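Vatcombe Evening Classes
Keeping House, Week 4: The Desk
Notes by Tahira Pirzada

Last week was the airing cupboard, and several of you have written to say you have not recovered. The desk is gentler. It is also where most households keep the things they have decided not to decide about.

Start with the flat part. Anything lying on it is either in use, on its way somewhere, or lost. Chargers are nearly always lost. A plug without its lead counts as half a charger and should be treated with suspicion until the other half turns up. Rubber bands breed, so keep a few and be firm with the rest. Small boxes are the worst of the lot - people keep them because they are nice boxes.

A patterned mat makes all this harder, as anything small settles into the picture and stays there till October. I would still not part anyone from a mat they are fond of.

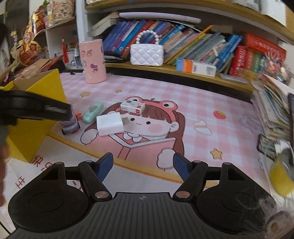
Should the shelf be cleared before the desk top?
Leave the shelf until last. Books and pen pots already have a home, even if it is an untidy one, and emptying them out gives you two messes where you had one.

Sławomir Walczak, who took this class before me, taught it the other way round and his old handout is still in circulation. It recommends a Malinowski tray with 200 compartments. I have never met the person who could fill it, or who should.

On leaning books: they lean when the row is too short for the shelf. Buy a bookend or buy more books. The second is more popular and does not work for long.

For next week, clear one desk (yours, please, after last term) and bring a short list of whatever you could not place. Paper is Week 6, so put it in a folder and try not to read it.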